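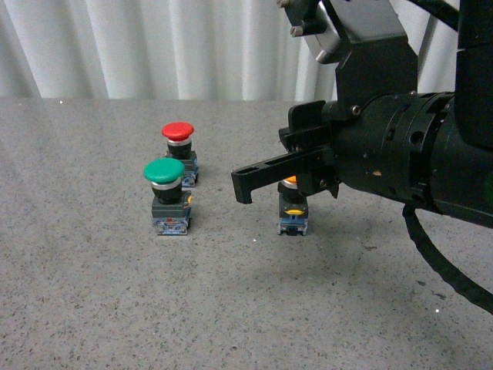 *Fig. 1. Three push-button switches on the practice table: red and green with mushroom heads, and one with an orange cap.*

## Unit 4. Push buttons and their contact blocks

Notes by Taras Tkachenko, control wiring course, Plumitz workshop

In the last unit we talked about relays. Now we go one step back, to the part which a person touches with the hand. A push button looks simple, but many faults I see in student panels begin there, usually with the wrong contact under the right cap.

### 4.1 The parts

A button of the modular type has an operator and one or more contact blocks. The operator is the part with the cap, and it goes through the hole in the panel. The contact block sits behind the panel and has the terminals. Between them there is a collar or a housing, which holds everything together and often carries the seal.

Please learn to say "operator" and "contact block" separately. When you write "button broken" in the fault report, the next person does not know which part to bring.

The cap can be flush, raised or mushroom. A mushroom head is wider than the collar under it, so it can be pressed with the palm or with a glove. For this reason we find it where the button must be pressed quickly. A mushroom head alone does not make an emergency stop. An emergency stop device must also latch after pressing, and it must be released by a separate action, for example by turning or pulling.

### 4.2 Normally open and normally closed

| Contact | Not pressed | Pressed | Usual job |
|---|---|---|---|
| NO | open | closed | start |
| NC | closed | open | stop |

On many blocks the terminals of the NC contact end with 1 and 2 (for example 11–12), and the terminals of the NO contact end with 3 and 4 (13–14). Do not trust the color of the block. Some makers use a color for NO and NC, but two makers do not always agree. Read the marking, then measure.

Why is the stop contact normally closed? If a wire falls out of the terminal, the circuit opens and the machine stops. With an NO contact the same loose wire would stay hidden until somebody needs to stop the machine.

### 4.3 Preparing the table

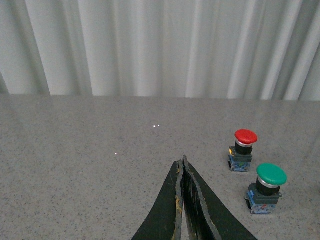

*Fig. 2. Table surface and the curtain behind it.*

We work on the gray speckled table by the white curtain. Small screws are difficult to see on this pattern, so put them in the lid of the Galtum box and not directly on the table. I lost over 47 terminal screws in the first year of this course, and most of them I found in July, when we moved the furniture.

Before you start, check that you have:

- the buttons for your group, with their contact blocks fitted
- a multimeter with continuity sound
- one flat and one cross screwdriver
- the Jadoon worksheet, page 75

All measuring in this unit is done without voltage. The 400 V supply is locked and it stays locked.

### 4.4 Exercise A: which contact is it?

Work in pairs. One person presses, the other holds the probes and writes.

1. Stand the button on its block, cap up. Look for the terminal numbers and write them down before you measure.
2. Measure without pressing. Write "sound" or "no sound".
3. Press the cap fully and hold it. Measure again.
4. Release, and check that the first result comes back. If it does not, see whether the operator latches.

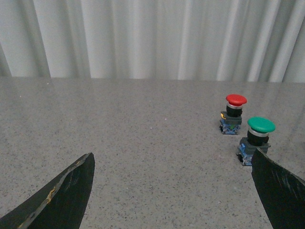 Keep each result next to the cap color in your table, and start a new row for each block. If an operator carries two blocks, measure both of them, also when they look the same from outside. Press straight down. A cap pressed only on its edge can tilt a little, and then the contact may not travel the full way.

When the meter shows a value which is jumping, first clean the probes and try again. Only after this write "bad contact". The old Covum set has been pressed maybe too many times by our groups – I estimated 3000 per button and then stopped estimating – and a few blocks are really worn.

### 4.5 Exercise B: start and stop on paper

Draw a circuit with one stop button (NC), one start button (NO) and a contactor with a holding contact. The holding contact goes parallel to the start button, never to the stop. Mark the terminal numbers on every contact.

Then answer in one or two sentences each:

- What happens if start and stop are pressed together?
- Which wire, if it breaks, makes the motor run only while the start button is held?
- Where would you connect a second stop button, in series or in parallel with the first?

Bring the drawing to the next unit. We will wire from your own drawing, so write the numbers large enough to read from arm's length.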